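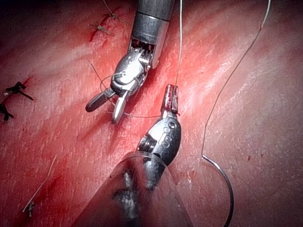

缝合中的组织表面，可见缝线、弯针和已打好的线结。

同意书不该在手术前一晚才拿出来

去年5月，我父亲做了一次腹部手术。手术前一天晚上八点多，护士站叫家属过去签字。桌上放着一叠纸，手术同意书、麻醉同意书、输血同意书、自费耗材同意书，还有一份我到现在也没弄清楚用途的告知单。值班医生很年轻，讲话很快，态度不差，把每一份翻到最后一页，用笔尖点一下签名的位置。整个过程不到一刻钟。走廊里还有两家人在等。

我签了。换谁都会签。第二天早上七点半就要进手术室，父亲从中午起只喝了点米汤，肠道准备也做了，请了假的亲戚已经坐上火车。这个时候说“我想再考虑一下”，在理论上是我的权利，在实际上等于把所有人的安排推倒重来。

这篇文章想说的就是这件事：知情同意的内容，各家医院写得大同小异，问题主要出在时间上。一份同意书如果在病人已经没有余地说“不”的时候才出现，它在法律上仍然有效，但它原本要起的作用已经丢了大半。

先说同意书里写了什么。我后来把父亲那几份的复印件要了出来，在家慢慢看。手术同意书列的并发症有出血、感染、吻合口漏、周围脏器损伤、肠梗阻、切口疝、深静脉血栓、心脑血管意外，最后一条是“其他不可预料的情况”。每一条都是真的，每一条都可能发生。但八项风险排在一起，字号一样，语气一样，没有哪一条说明发生的可能有多大，也没有说发生了以后要怎么处理。切口感染多半换药、用抗生素就能过去，吻合口漏可能要再开一次刀，这两件事在纸上各占一行。

普通人读到这样的清单，只有两种反应。一种是吓住了，觉得每一条都会落到自己头上。另一种是干脆不读，认为这是医院用来免责的格式文件，跟装软件时的用户协议差不多。我那天晚上属于后一种。

医生也未必愿意这样。我有一个亲戚在外科病房工作多年，她讲，白天手术排满，下了台还要查房、写病历，能坐下来跟家属谈话的时间只剩傍晚以后。第二天的手术名单常常下午才最后定下来，名单没定，谈话就没法安排。这个解释我接受，它说明问题不在某一个医生身上。但是它也说明，在整个流程里，谈话是被安排在所有事情后面的，哪里有缝就塞在哪里。

有人会说，门诊的时候不是已经谈过了吗？谈过。门诊那次谈了几分钟，主要内容是“要做手术，尽快住院，先去开检查单”。病人从诊室出来，手里拿着单子，脑子里多半只剩下病名。我父亲出来以后问我的第一个问题是医院的停车费怎么算。这不是他不在意，人在那种时候听不进去别的。真正的问题要过几天才会冒出来：不做会怎么样？能不能晚两个月做？有没有别的做法？切下来多少？以后吃饭有没有影响？到这些问题想清楚的时候，他已经离开诊室了，下一次有人坐下来跟他谈手术，就是手术前一晚。

从门诊到住院，我们等了23天。这23天里没有任何人联系过我们，除了一条通知入院的短信。二十多天，足够一个识字的人把同意书读上好几遍，把不懂的地方写下来，跟家里人商量，甚至去别的医院再问一次。可是同意书在这段时间里锁在医院的系统里，要等入院以后才打印出来。

我的主张很简单，同意书应当在开住院单的那天就交给病人。

交一份空白的就行。不签字，不盖章，拿回家看。同一种手术，风险条目基本是固定的，不需要等检查结果齐了才能写。个别病人有特殊情况，比如心脏不好，比如以前开过刀、有粘连，到签字的时候再补充。大部分内容可以提前给，没有技术上的障碍。

我查过反对的意见，常见的有三类。

一类担心病人看了害怕，不来做手术了。这个担心我认为要反过来看。如果一个人知道了真实的风险以后决定不做，那是他的决定，医院应当尊重，也应当弄明白他怕的是什么。靠时间紧迫让他来不及害怕，不能算是替他着想。何况多数人怕的是不清楚的东西。我父亲手术以后翻看那份同意书，说早知道是这些，前一晚也不至于一夜没睡，他原来想的比纸上写的还要坏。

另一类担心病人拿着纸到网上乱查。这件事现在已经在发生，不给纸也一样查。不给纸的时候，他们查的是病名，出来的是广告和各种讲述自己遭遇的帖子。给了纸，至少他们查的是具体的词。“吻合口漏”查出来的东西，总比“开刀会不会死”查出来的东西有用一些。

还有一类说工作量。多打印一份，多交代一句，门诊医生一上午要看几十个号，一句也嫌多。这一点我没有办法完全反驳。不过交纸这件事不一定要医生来做，住院登记处的窗口就可以做，跟入院须知订在一起。入院须知告诉病人带脸盆、拖鞋、身份证，住院期间不要戴首饰，写得非常细。能把拖鞋写清楚，也能附上几页同意书。

除了时间，还有几个地方可以改。

并发症应当分开写。常见而不严重的放一起，少见而严重的放一起，每一条后面用一句话写明如果发生会怎么办。数字有就写，没有就写“多见”“少见”“罕见”，并且在页脚说明这几个词分别指什么范围。做不到精确没有关系，现在的写法是完全没有区别。

手术方式应当写成人能看懂的话。父亲的同意书上，手术名称一栏是一长串专业名词，中间有两个括号。我问值班医生，他说就是把那一段拿掉，两头再接上。这句话十几个字，我立刻懂了，为什么不能印在纸上？开腹还是微创，术中有没有可能从一种改成另一种，改了以后切口多长、住院多几天，这些也应当写。很多家属在手术室外面突然被叫过去，听到“要改开腹”几个字就慌了，以为出了大事。事先写过，至少知道这是原本就有的可能。

耗材也一样。那份自费耗材同意书，我印象最深的是它没有选择的余地。上面列着几样东西，其中一种防粘连的材料，单价310元，旁边印着一个方框，已经替我打好了勾。我问不用行不行，医生说也可以不用，看家属意愿。那么不用会差多少？他想了一下，说一般都用。我就没有再问。310元对我们家不算负担，对有的家庭可能要想一想，而且总数也不止这一样。让人在晚上八点多，在走廊里，当着后面排队的人去想这件事，结果只会是所有人都同意。

缝线也是这样，有可吸收的，有不可吸收的，有的要拆，有的不用拆。我以前以为缝针就是缝针，后来才知道里面和外面用的往往不同，打结的办法也有讲究。这些事情病人不需要精通，但伤口几天以后能沾水、里面的线会不会一直留着，几乎每个病人出院以后都会问。提前写上两行，护士可以少接很多电话。

再说谈话本身。我不主张把谈话时间规定成多少分钟，规定了也会变成登记表上的一个数字。我觉得更有用的办法是在同意书的最后留半页空白，标题就叫“我的问题”，让病人和家属在家里写好，住院时带来，医生对着回答，答完在旁边写一两句。这样医生不用从头讲到尾，病人也不会因为紧张把要问的忘掉。没有问题的人可以空着，空着也是一种回答。

还有一个问题我犹豫过要不要写，就是谁来签。按规定，病人本人意识清楚，应当由本人签。父亲当时完全清楚，躺在病床上看戏曲频道，但是护士站叫的是家属。我签完以后回到病房，他问我签了什么，我说就是手术那些，没事。现在想起来，这句“没事”说得不对。他七十多岁，读过中学，管过仓库，一辈子跟单据打交道，没有理由认为他看不懂。我们这一代人习惯替父母挡着坏消息，医院也乐得跟子女谈，因为子女反应快，不用重复。两边都方便，被绕过去的是要挨那一刀的人。

我知道有些家庭情况不一样，有的老人确实不愿意知道，明确讲过“你们定就行”。那也应当是他自己讲出来的，不应当由别人先替他假定。如果同意书提前二十几天到家，放在饭桌上，他想看自然会拿起来看，不想看就放在那里。这件事不需要任何人去挑破。

父亲的手术很顺利，住院九天，现在能吃能走，每天早上去公园。主刀医生技术好，人也负责，术后第二天一早就来看过他。我对这家医院没有投诉的意思，也没有写过投诉信。写这篇东西是因为上个星期陪岳母去另一家医院住院，同样是手术前一晚，同样一叠纸，同样有人用笔尖点着签名的位置。那家医院的大厅刚装修过，挂号、缴费、取报告都能在手机上办，连病房里订饭都能提前三天选菜。

这一次我把每一页都读完了，用了四十分钟，问了六个问题。医生都回答了，其中两个他要去翻病历才能答。后面等着的家属有点不耐烦，有一位先生来回走了几趟，我向他道了歉。岳母自己签的字，签之前她也问了一个问题，问醒过来以后多久可以戴假牙。医生说等麻醉完全过去、能正常吞咽了就可以，她点点头，把名字写在了他指的那条线上。

2025年10月2日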